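Pierina Gentile has packed more than 4000 orders for Cuvura, a small mail-order seller of soaps and tea towels, and she does not believe in the new wrapping. She said so before I had my coat off.

"They told us the film would save time," she said. "I asked whose time. I'm still waiting to hear."

I had come to ask about the change the company made in July last year, when it dropped boxes for most small goods and moved to thin film. The supplier, Gorkulora, promised less waste and fewer damaged parcels. Cuvura's own newsletter repeated both claims, with no numbers attached. I wanted the numbers, and Gentile keeps them in a notebook. 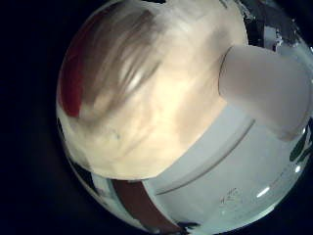 By her count 72 parcels came back in the first three months with torn wrapping. In the three months before that, with boxes, she wrote down nine. She is fair about it. Orders were up, and a torn wrapper does not always mean a ruined bar of soap. "But you can't tell me it's better," she said. "You can tell me it's cheaper. Then I'd listen."

Is it cheaper? I put this to Ctibor Lukáč, who runs the packing side. He thought so. Pressed, he said the film costs less per order but they use more of it than planned, since people double up on anything with a corner. He had not worked out what the doubling does to the price. When I asked if anyone had, he offered me coffee.

Gentile doubles up on everything. She folds the ends under, presses them flat with the side of her hand and turns the parcel over to see if it holds. The instruction sheet says one layer and a single fold. "Whoever wrote that was packing a book," she said. "A book packs itself."

The office side of the business is where the returns get logged, and that is where her notebook and the official record part ways. The form has a box for "damaged" and a box for "other." Torn film with the goods intact goes under "other," together with wrong addresses and people who changed their minds. So the official damage figure went down after July. I read the form twice to be sure.
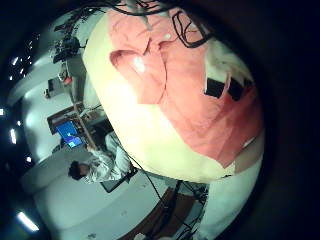 Ludmila Tóth, asked about the form, said it was never meant to judge the wrapping. It was drawn up for refunds, and for refunds it works. She agreed that a third box would be easy to add - she said it would take her an afternoon - but the request would have to come from packing. Lukáč told me it would have to come from her.

Gentile laughed when I passed this on. She has a stack of the old flat boxes put by for customers who ask, and more of them ask than I expected. She'd like to see both methods tried side by side for a month, same goods, same carrier. Lukáč says he is open to that. He didn't give me a date, and the next film order has already gone in.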